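Rules for Robots: How People and Robot Arms Share a Room Safely

A page for readers aged 8 to 11

A robot arm doesn't get tired and it doesn't get bored. It also doesn't know that your fingers are soft, or that you only leaned in to pick up a pencil. Unless people have given it a way to notice you, it will carry on with whatever it was told to do. For this reason, people who work with robots follow rules.

Some of the rules are for the robot. Some are for the people who build it. Quite a lot of them are for anyone who walks into the room.

What is a standard?

A standard is a set of rules that many people have agreed to follow, written down so that everyone reads the same words. You use things made to standards every day. A plug fits a socket in your kitchen and it also fits one in your friend's kitchen. Two sheets of A4 paper from two different shops are the same size.

Robots have standards too. They are written by groups of engineers, safety experts and people who use robots at work. They meet, argue about the wording, and change it until most of them agree. This can take years. When robots change, the standards have to be looked at again.

A standard is a bit different from a law. A law is made by a government and you must obey it. A standard is usually something a company chooses to follow, but sometimes a law says that you have to be as safe as the standard, and then it matters a great deal.

There are also house rules. These belong to one building or one team. "Tie your hair back" might be a house rule. So might "no drinks past the door". At Kamotness, a workshop where robot arms are tested, the house rules fit on 2 sheets of paper and they hang next to the light switch.

First, think about what could go wrong

Before a robot is switched on in a new place, someone has to do a risk assessment. That's a long name for a simple job. You walk round the robot and ask yourself questions.

Could it hit someone?
Could it squeeze a hand between two parts?
Could it drop what it is holding?
Could somebody trip over a cable?
What would happen if the power went off halfway through a job?

For each question you write down two things: how badly a person might be hurt, and how likely it is to happen. A robot holding a sponge is a smaller worry than a robot holding a drill. A robot that moves slowly is a smaller worry than a fast one. But a sponge robot can still pinch you with its elbow, so it still goes on the list.

Then you try to make each danger smaller. There is an order for doing this, and the order is important.

The best thing is to take the danger away completely. If the robot doesn't need a sharp tool, don't give it one.

If you can't take the danger away, put something in between. This might be a fence, a clear screen, or a light beam that stops the robot when a person walks through it.

After that come warnings, training and special clothing. These come last, as people can forget a warning or leave their safety glasses in a drawer. A fence doesn't forget.

Practising with light things

A lot of robot arms spend their time learning to pick things up and put them down. It sounds easy because you can do it without thinking. A robot has to work out where the object is, how to reach it, how wide to open its gripper and how hard to close it.

Good practice is to begin with objects that can't do much harm. Plastic dishes and cups are a sensible choice. They are light, and if one is dropped there are no sharp pieces to sweep up. Bright colours are handy too, as it is easy for people to say which one they mean.
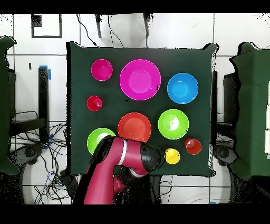 The things are set out with some room between them. When objects are squashed together, a gripper reaching for one may knock its neighbour, and then it is hard to tell which mistake the robot made. Once an arm is good at the easy layout, people can make it harder, a little at a time.

Changing only a little at a time is a rule in itself. Suppose you change the objects, the speed and the lights all at once, and the robot starts missing. Which change caused it? You would have to go back and start again.

The space the robot can reach

Stand still and stretch out your arms. Swing them up, down and to both sides. All the space your hands can get to is your reach. A robot arm has a reach as well, and engineers call it the working space.

It is often bigger than it looks. When an arm is folded up it seems small and tucked away, but it can unfold. A rule you will find in nearly every robot room is that you stay out of the working space while the robot is switched on, even if it isn't moving. A robot that is standing still might be switched off. It might also be waiting for its next instruction. From the outside, these look the same.

People mark the working space in different ways. Some use tape on the floor. Some use a fence with a gate, and the robot stops if the gate is opened. The marking should go round everything the arm can touch, and round everything it could touch while it is carrying something long.

Robots that work near people

Some robots are made to work close to people. They are often called cobots, which is short for "collaborative robots". Collaborate means to work together.

A cobot might have rounded edges. It might be able to feel when it has bumped into something and stop. It might slow down when somebody comes near.

Even so, a cobot isn't safe just because it is called a cobot. What it is holding counts too, and so does what is around it. If a gentle robot is holding a pair of scissors, you have to think about the scissors.

The stop button

Many robots have an emergency stop. It is usually a big red button on a yellow background, and you press it or slap it with your hand. It is made large so that you can find it quickly, even if you are frightened.

There are rules about the stop button:

It must be easy to reach.
Nothing should be hung on it or stacked in front of it.
Everyone in the room should know where it is.
Anyone may press it if they think someone is in danger.
Letting the button out again must not make the robot start moving. A person has to check that all is well and then start it on purpose.

Idun Tangen looks after the test room at Kamotness. She asks every new visitor to point to the nearest stop button before they do anything else. If they can't, they go back to the door and look again. She has also told her team that no one will be in trouble for pressing it by mistake. "I would much sooner lose a morning's work," she says.

Keeping cables under control

Robots need electricity, and they often need other wires to carry messages. Cables are a trip danger. They can also be caught by a moving arm or rolled over by something with wheels.

Good practice is to keep cables away from places where people walk. They can be clipped down, covered over or run along a wall. When a piece of equipment has to be moved, the cables should be checked first, all the way from one end to the other. A pulled cable can bring something heavy down with it.

Writing things down

Robot teams keep a log. It is a kind of diary, but a rather dull one. Here is what might go in it:

Who was working
Which robot was used
What it was asked to do
What went wrong, even if it was small
What was changed afterwards

The small things are worth writing down. A gripper that slips once may just have been unlucky. If it slips in the same way again and again, there is probably a worn part. You can only see the pattern if somebody has kept a note each time.

At Bradby, a company that makes grippers, each new design has to pick up a cup and set it down 1,000 times before it is sent to a customer. The log for one gripper, named the Ferkeo, showed that it did very well until try number 148, when a screw worked loose. The team changed the screw and began again from one. They didn't carry on from 149, as the rule says it has to be the same gripper from start to finish.

Who is in charge?

A robot can't be blamed. If something goes wrong, people have to ask what the people did. Was the risk assessment finished? Did the fence work? Had everybody been trained?

So there should always be a named person who is responsible for the robot that day. That person decides when it is switched on. If they go out of the room for lunch, they either turn the robot off or hand it over to someone else who has been trained, and they say so out loud — "It's yours now" — and wait for an answer.

If you visit a robot

You might see a robot arm at a museum, a college or a place where a grown-up works. These rules will do for nearly all of them.

Wait to be invited in.
Ask where you are allowed to stand.
Stay behind the tape or the fence.
Tie back long hair, and tuck in scarves and loose cords.
Don't reach in to get something you have dropped. Tell a grown-up.
Don't touch the buttons, apart from the emergency stop if someone is in danger.
Ask as many questions as you like.

Words to know

Cobot: a robot designed to work near people.
Gripper: the part of a robot arm that holds things.
Log: a written record of what happened.
Risk assessment: looking for dangers and deciding what to do about them.
Standard: a set of agreed rules, written down.
Working space: everywhere the robot can reach.

Something to try

Choose a machine at home, such as a washing machine or a food mixer, and do a risk assessment with a grown-up. Leave it switched off while you look. Write down what could go wrong, and then find what the makers have done about it. Look for lids that lock, guards over moving parts and warning labels.

Page last checked: October 8, 2021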